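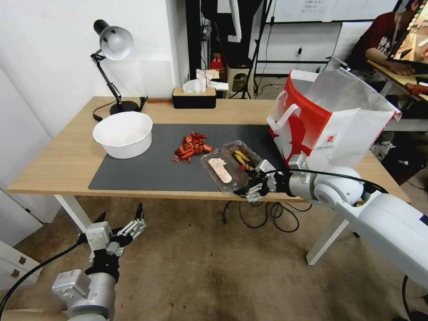 Clearing up after a takeout lunch, robot version. Right gripper on the container, left one waiting.

8/10/23. A thread on whether machines can do household chores yet. I've been writing up chore tests for a while and people keep asking me for a yes or no. I don't have one, but I have notes.

Start with the task. There's a bowl, a paper bag, a clear hinged container with some food left in it, and a heap of orange-red scraps on a mat. A person looks at that and knows what's trash before they've sat down. For a machine, that's most of the problem.

The arms are fine. I want to say that early, as most replies to my last thread were about the arms. Reach is fine, strength is fine. Picking up a mug or a box has been good enough for a couple of years.

What isn't fine is anything thin, greasy or soft. A clamshell lid bends when you squeeze it. Squeeze less and it slips. You do this with your fingertips without thinking and a two-finger gripper has to guess.

Rajitha Munasinghe runs the chore trials at Distcombe and let me go through the log from January. 1,016 attempts at clearing a table. The arms finished the whole job without help on 8 of them.

Before you quote that at me: "finished" is strict. Every scrap off the table, dishes in the bowl, nothing on the floor. If you allow one leftover piece it looks a lot better. Rajitha thinks strict is right and I agree. You wouldn't pay someone who left one piece every time.
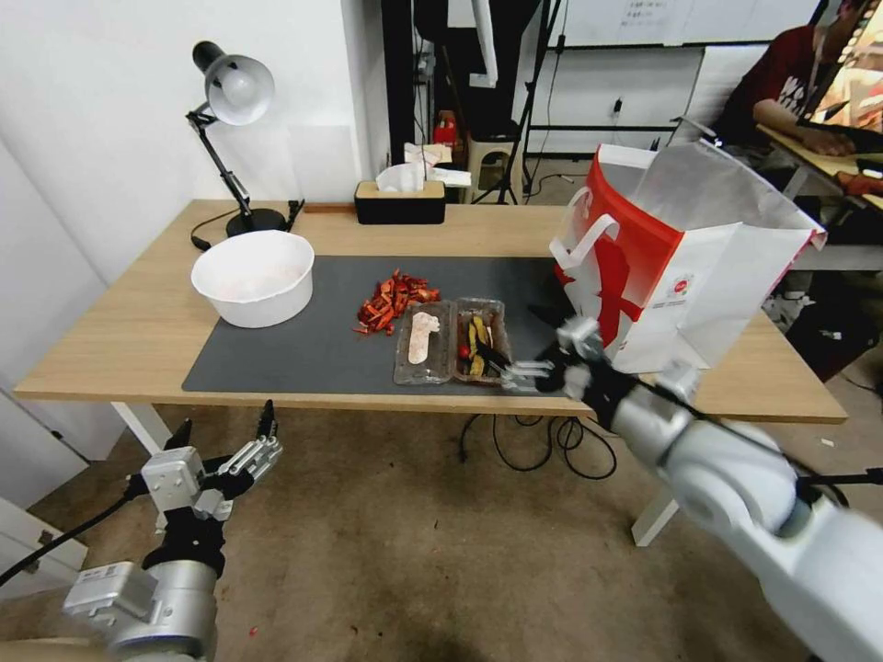

Loose food is the worst part of it. One big item is one grasp. A heap of small curled bits is dozens of grasps, and each one moves the rest of the heap. A person would fold the mat up or sweep the lot with a napkin. I asked if the arms could do that. Rajitha said wiping is its own project.

Speed next. A table I'd clear in under a minute takes the arms 20 minutes on a decent run. Some people say that doesn't matter if you're out of the house. Maybe. I'd want my lunch leftovers gone sooner than that, and I'd want to know it wasn't stuck on the second item the whole time.

Shop floors are further along. Storklow has had arms packing trays for two years and they do 2,000 a shift. Same tray, same spot, same light. Nobody drops a bag of takeout in the middle of that line.

The Tang people are trying something in between, a back-of-store setup that sorts returned containers. They only take three shapes. Anything else goes to a bin for a human. I think that's a sensible way to do it and I'd like to see more of it.

Clorkudell says they'll have a home unit that clears and wipes a kitchen table. I asked which table and what was on it. They sent me a brochure - a nice one, with a plate and a single apple.

So where I am right now: dishes into a bowl, mostly yes. Boxes and cans, yes. Open containers with food in them, sometimes. Scraps, no. Tying up the bag and taking it out, I haven't seen a run worth reporting.

Next thread is laundry. If you have a log you're allowed to share, send it - failures included.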